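Home | Workshop | Kitchen | Software Tips | Archive

13 Jul 2022, by the Bilbridge workshop desk

Small planner tips that save a whole afternoon

Name your poses by what they do! "over_board_left" still makes sense in April; "pose_7" never will. I keep mine in one plain text file that both Musard and the arm driver read, so there's a single place to fix a typo.

Trim your recordings too. My last log held 1,368 waypoints, and after thinning it to 228 the path replayed just as well (and loaded so much faster).

Two arms sharing one board is where planning gets really fun. Give each gripper its own half and make the planner ask before either one crosses the middle. With the fingers pointing at each other over a wooden frame like mine, I add a padded box around each wrist, and a bigger one for the cables, which hang in loops on the left arm. Model the frame slightly askew if that's how it sits, and put the shoes at the back wall in as plain boxes. 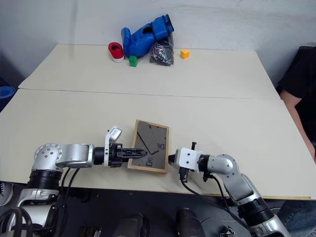 Last updated: 13 Jul 2022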